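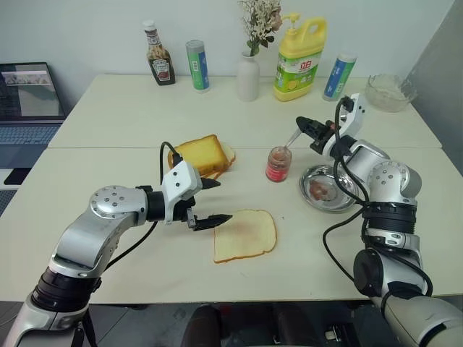

Bread, toast and an open jar of jam on the white tables.

Soo-ah Ryu has been writing about sandwiches for Clotis for 7 years, and she wants me to believe that jam on white bread deserves a column of its own. I came doubtful.

"People think there's nothing to get wrong," she says. "Then they put the jam on in one lump and it slides out of the side."

Isn't that just how jam behaves? She shakes her head. A thin layer first, she says, right up to the crust, then a second one in the middle.

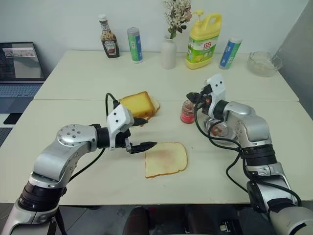

I ask whether anyone at home could taste the difference. "Some can't," she admits. "My sister can't." Her January column on the subject ran to 2000 words and drew 83 letters, a good many of them rude. One reader asked if she had ever tried butter.

"I have nothing against butter," she says, a little sharply. "It's a different sandwich."

I went home and tried her two layers. It tasted like a jam sandwich.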